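Wiping Down Pale Plastic, and What a Robot Study Taught Me

I have cleaned my white kitchen things the same way for years, so it tickled me to read the Reren project's write-up on teaching a robot arm to handle ordinary household goods. The folks at Drirnon gave it 3,000 practice tries, half with a camera fixed up high and half with one down by the gripper, and the close camera won by a good margin on shiny white pieces - the ones where an edge just melts into the background.

Well, that is my trouble too! So get your nose down close, keep a lamp to one side, and follow the edge with a fingertip before the cloth. Go slowly around knobs.

Close views of a pale curved piece and a dark grained one:

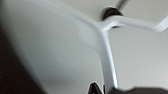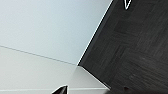

Dark grained surfaces want a dry cloth first, always along the grain, and only then a barely damp one. The study used 2 kinds of lighting, and the softer one gave fewer missed grabs. I've moved my own lamp back a little (October evenings are dim in my kitchen) and I like it much better.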